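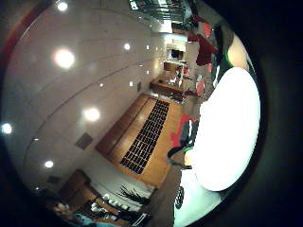 Ticket: recessed lights, long room, uneven output toward the far end

Site: Drultden, upper floor
Opened by: front desk
Handled by: Thirumalai Sastry
Status: closed, one follow-up open
Fittings: Leitner round recessed downlights, 4000 K
Control: Wotis dimmer module, two zones

Reported problem

User reports that the lights over the far end of the long room are weaker than the ones over the near end. Noticed in June after the ceiling vents were cleaned. Second complaint, added the same afternoon: low hum from the ceiling when the lights are turned down for evening use. User asks whether the fittings need replacing.

Initial notes

Ceiling is smooth and pale, lights set flush. Floor is wood, with the long dark grid mat down the middle. The lights at the near end are bright. The ones farther along look smaller and dimmer, but distance alone will do that in a room this long, so appearance from the near end proves nothing. Asked the user to stand directly under one light at each end and compare. User did this and still says there is a difference.

The far opening with the white frame is brightly lit, which also makes it hard to judge the ceiling lights beside it. All readings below were taken after dark with the lights in the adjoining space switched off.

Check 1: readings at floor level

Meter placed on the mat, on its centerline, under the nearest light in each zone. Dimmer at full.

Near zone: normal for this fitting.
Far zone: clearly low, steady, no flicker.

Repeated with the meter on the wooden counter at the far end. Small items on the counter were moved to one side first. Same result once corrected for height. The complaint is valid.

Check 2: lamp swap

Took one lamp from the far zone and one from the near zone and exchanged them. The far lamp came up to full output in the near position. The near lamp went low in the far position. Lamps are good. Returned both to their original positions so the record stays straight.

Did not swap any more after this. One pair is enough when the fault stays with the zone.

Check 3: lamp drivers

Drivers for the far zone are reached through the opening behind the brownish vent panel. The panel lifts down after the screws are out. Keep the screws in order — two of them are longer than the rest and will bottom out if they go back in the wrong holes.

Found:
Driver connections tight.
No discoloration on the terminals.
Dust on top of the housings, wiped off.
One cable clip loose, cable resting against the duct.

Refitted the clip. No change in far zone output. The hum was slightly less when the cable was held clear of the duct, so the clip was part of the second complaint but not all of it.

Check 4: dimmer module

Opened the settings menu on the Wotis module. Zone 1 (near) had an upper limit of 100. Zone 2 (far) had an upper limit of 70. There is no note in the log of anyone setting this. The module had lost power while the vents were being cleaned. My best guess is that it came back up on an older saved profile, but I could not confirm that from the menu, as the event history only goes back 18 hours.

Set zone 2 upper limit to 100. Output at the far end rose at once. Repeated the floor and counter readings with the meter in the same places. Both zones now match within the accuracy of the meter.

Check 5: hum at low level

With both zones turned down to minimum, hum still audible from the area of the smaller dark panel. Stood under it and raised the level slowly. Hum stopped at some 12 percent on the display and did not come back on the way up. On the way down it started again at the same point.

Lower limit on both zones was set to 5. The Leitner data sheet supplied with the site file asks for a higher minimum on this type of driver. Raised the lower limit to 15 on both zones. No hum at minimum. The room is a little brighter at the lowest setting than it was before. User was shown this and accepts it.

Settings as left

Zone 1: upper 100, lower 15
Zone 2: upper 100, lower 15
Fade time: 3 seconds, unchanged
Profile saved to slot 4, old profile left in slot 1

Power was cut to the module at the breaker and restored to test. Module came back on slot 4. Repeated twice with the same result.

User replied

"Far end is fine now. We had been moving the red chairs to get better light and can stop doing that. One more thing, the seam lines on the ceiling show more than they did. Is that related?"

Reply

The lines are the joints between ceiling boards. More light along the ceiling will make them easier to see. Not an electrical matter and not covered by this ticket. If the user wants them filled, raise it separately with Dosteo, who did the ceiling.

Follow-up

Vent panel: one screw hole is worn and the screw turns without biting. Panel is held securely by the others. Replace with the next size up at the next visit. Bring the short ladder with rubber feet, and fold the mat back before setting it up — the ladder rocks if two feet are on the mat and two are on the wood.

Ticket closed on user confirmation. Follow-up assigned to T. Sastry.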